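Last updated 21 July 2020

# Play Kitchen Lending: Common Questions

The Warnley toy library lends play kitchen sets to families, daycares and classrooms. Most of the questions we get are answered on this page. For anything else, ask for Roscoe Bellamy at the front desk.

## Borrowing

**Who can borrow a kitchen set?**

Anyone with a current library card from Warnley or Flesby. Daycares and schools need a group card, which is free.

**How long can I keep it?**

Three weeks. You can renew once, by phone or at the desk, unless another family has reserved the set.

**Can I reserve a particular set?**

Yes. Give us the number on the lid of the box. The most requested one is set 312, so plan on a wait if you want it in November.

**Do you deliver?**

No. Sets are picked up and returned at the Warnley building. The Flesby branch takes returns of single pieces but has no room for full boxes.

## What you get

**What kinds of pieces are in a kitchen set?**

Every set has play food and something to serve it in. Larger sets also have cookware and an appliance. The exact mix differs from box to box, and the packing card inside the lid lists what belongs in yours.

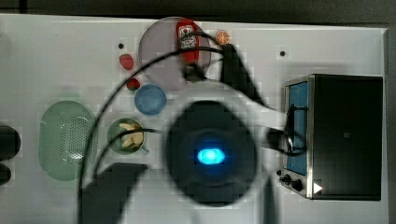
*Play food, bowls, a plate and a colander, with a black toaster oven at right.*

**Is the food all one brand?**

No. The collection has been built up from donations and purchases, so sizes don't always match. A strawberry from one maker may be nearly as big as a banana from another.

**Can we mix in our own toys?**

You can, but check the box against the packing card before you bring it back. We return stray toys to their owners when we can figure out who they are.

**What ages are the sets for?**

Ages three and up. Some of the food pieces are small. Children under three should use the baby sets on the lower shelf.

## Cleaning and returns

**Do I have to wash the pieces?**

Yes. Wash plastic food, bowls and plates by hand with warm water and dish soap, then let them air dry overnight. Please don't use the dishwasher. Wipe appliances with a damp cloth only.

**How should I pack the box?**

Appliance first, flat on the bottom. Colanders and bowls go next, with the small food inside them. Bottles can lie along the side.

**What if a piece is missing?**

Return the box anyway and tell us what's gone. Pieces usually show up later under a couch or in a coat pocket. There is no charge for one or two missing food pieces. Bowls, plates and appliances are charged at replacement cost after 30 days.

**Something broke. Should I glue it?**

No. Put the broken parts in a bag and leave it on top of the other pieces.

## Donations

**Do you take used play food?**

Yes, if it is clean and has no cracks or chewed edges. We can't accept cloth food at this time.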